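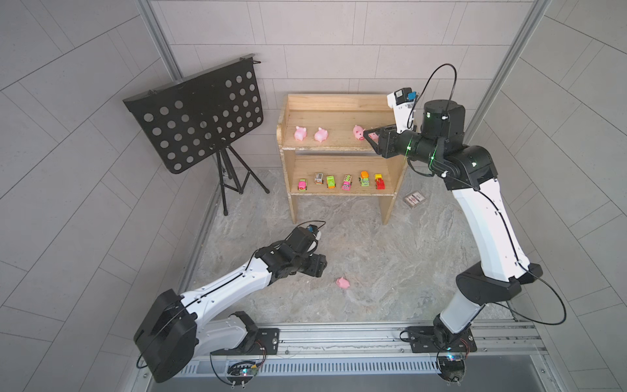 Household tidying by machine

Household tidying by machine is the branch of domestic robotics that deals with picking up ordinary belongings and putting them back where they live, whether on a shelf, in a drawer or in a tub under the bed. It is usually treated separately from floor cleaning, which has been handled quite happily by small wheeled machines for many years, and it remains one of the more stubborn chores to hand over.

Background

Early interest in the field came from the shop floor, where arms had long been moving identical parts between fixed positions. A home offers very little of that comfort. Toys, socks and mugs turn up in any colour and at any angle, often leaning on one another, and a soft thing has to be held differently from a hard one. The Moynihan tidying trials, a long-running series of shelf and floor tasks, recorded 1759 attempts in their first season, of which 1568 were made with a single arm and the remainder with 2 arms sharing the work.

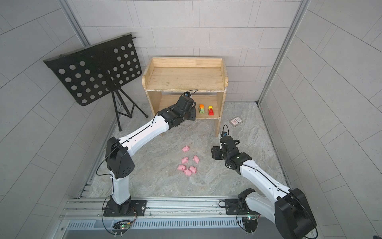
Shelves bring troubles of their own. An arm reaching into a low compartment has to mind the board above it as well as whatever is already parked inside, and a wrist that is bulky with motors leaves precious little room to manoeuvre. Open floors are kinder on the elbows, though a toy lying on its side may need a different grasp from one standing up.

Approaches

The Turnar method has a person guide the arms through a chore many times over, and the machine learns from the recordings. Zoltport favours a planner that chooses each grasp from camera views, while Milis combines the two and keeps a catalogue of 106 household objects for practice.

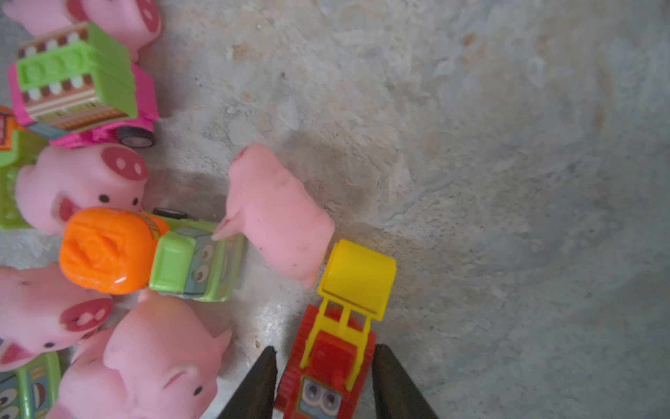 Toy pigs and vehicles on the floor, with a bulldozer between the gripper fingers.

Current state

As of December, no system in the Moynihan series had been rated ready for an unsupervised family room. Slow, patient sorting of familiar toys is generally considered within reach, and folding, untangling and deciding what counts as rubbish are not.

2 comments · 106 shares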